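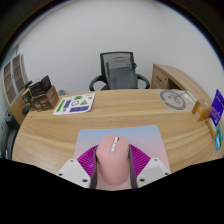
Shared desks and the big table: your questions answered

By the Rellwood office team
3 May 2023

These are the questions we get most often about the shared desks and the meeting table at Rellwood, Gikton. If you have a fixed desk, the parts on booking don't apply to you, but the parts on cleaning and leftover items do.

How do I book a desk?

Use Lokedeo, either on your phone or in a browser. Choose the floor, then the desk, then a half day or a full day. There are 132 shared desks over the two floors. In March we had 3,936 bookings, so the window desks go early and it pays to book the evening before.

What happens if I'm late?

We hold the desk for 20 minutes after the start of your booking. After that Lokedeo releases it and someone else can take it. If you know you'll be late, change the start time in the app and the desk stays yours.

What is on a desk when I arrive?

A monitor cable, a power socket and a chair. Mice, keyboards and mouse mats are lent out from the supply cupboard next to the kitchen on each floor. You can bring your own if you prefer.

Can I choose which mouse I get?

You can take whichever one is in the cupboard. They come in different colours and sizes, and a couple are made for left-handed use. The small ones suit people who hold the mouse with their fingertips, and the taller ones are better if you rest your whole palm on it. Try two or three before you settle on one.

The mouse is jumping about. What should I do?

First check the sensor underneath for fluff or hair, and wipe it with a dry cotton bud. Then use a mat. Strong wood grain and shiny table tops both confuse some sensors, and a plain cloth mat usually sorts it out. If the pointer still jumps, try new batteries if it takes them. After that, put it in the repairs tray and take another.

How do I clean a mouse and mat?

Switch the mouse off or unplug it. Use one of the alcohol wipes from the cupboard on the top, the sides and the wheel, and leave it to dry before you use it. Don't spray anything straight on to it. Cloth mats can be washed by hand in lukewarm water with a drop of washing-up liquid, then laid flat overnight. Don't put them on the radiator – the rubber backing curls up and never goes flat again.

Where should the mat go on a curved desk?

Put it far enough in that your forearm is resting on the desk too. On a rounded edge the corners of a mat can stick out over the side, and your wrist ends up pressing on the edge. Turning the mat slightly to follow the line of your arm often helps.

Can I leave my bag on a chair?

While you're using the desk, put your bag wherever suits you, as long as people can get past. Please take it with you when your booking ends. A bag on a chair makes a free desk look taken. There are lockers by the lift, which work with the same card as the front door.
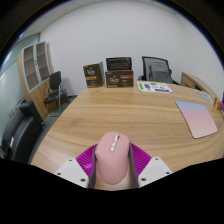 Can we leave things on the meeting table overnight?

Anything you want to keep there needs a booking for the following morning in the same group's name. Otherwise, clear the table at the end of the day. Boxes can go in the bottom of the supply cupboard for up to 2 nights with a name and date on them.

What do I do with empty boxes?

Flatten them and put them in the cage by the goods lift. Take out any plastic and pull off loose tape. Boxes with food or drink spilt on them go in general waste.

How do I clean the table and desk tops?

A damp cloth and then a dry one is enough on most days. For coffee rings, add a little washing-up liquid and go with the grain. No bleach, no scouring pads, and please don't use the whiteboard spray, as it leaves a cloudy patch.

Who looks after papers left behind?

Loose papers are kept in the tray at reception until the end of the week and then shredded. If yours had a client's details on them, tell reception straight away.

Does any of this apply to the Mughal room?

The booking rules are the same, except that Mughal is booked by the hour. The table in there seats fewer people and has no sockets in it – you'll need an extension lead from reception.

Something is broken. Who do I tell?

Report it in Lokedeo under "Faults", with the desk number, which is on the small label by the socket. For a chair that has sunk or tips to one side, move it to the wall and put a note on it as well, so that the next person doesn't sit on it before we get there.

Sign up to the Rellwood newsletter for opening hours and building news. You can unsubscribe at any time.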